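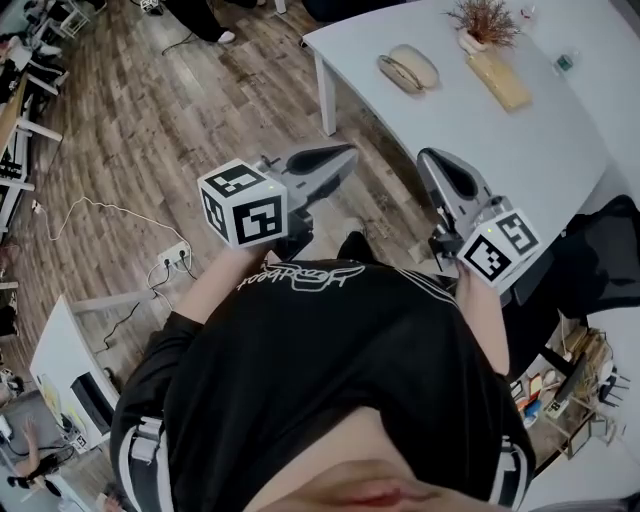 Is the light room at Gullgate worth a detour, and when should I go?

Duyên Hà

Hi all! I'm passing through Stodum in November and I've been wanting to see the Ozoliņš installation at Gullgate ever since a friend sent me the booklet. It's the one with the colored glass rods hung over three rooms, where the shadows are supposed to shift as you walk under them. I'll have one free afternoon before my train. Does it need a whole afternoon? And does daylight matter, or are the rooms blacked out? I'd also love to know if you can sit down in there, I like to stay put with this kind of work and let my eyes settle.

Adelino Azevedo

Oh, you're in for a treat! I've been three times now and would go again tomorrow. There are 2,582 rods (it's on the wall text, I didn't stand there with a clicker) and the middle room is the one that got me. The first two rooms have skylights, so yes, daylight matters a lot, and in November you want to be inside by 3 at the latest. The back room is dark all day and uses lamps on a slow cycle, some 6 minutes from start to finish. Stay for two cycles if you can, the second time round I saw greens I had completely missed!

There's a long bench in the dark room and nothing in the other two, but people sit on the floor and the staff are fine with it. I'd allow an hour and a half, plus a bit for the drawings upstairs. Those are small pencil studies for the hanging plan and they're wonderful, so don't skip them. Closed Monday, by the way.

girkstead_prints

Went last year, loved it. Doors shut at 5. Bag check is free but you need a coin for the locker and you get it back. If you have time left the Girkstead print shop is on the same street, they had an Ozoliņš poster but only in the big size.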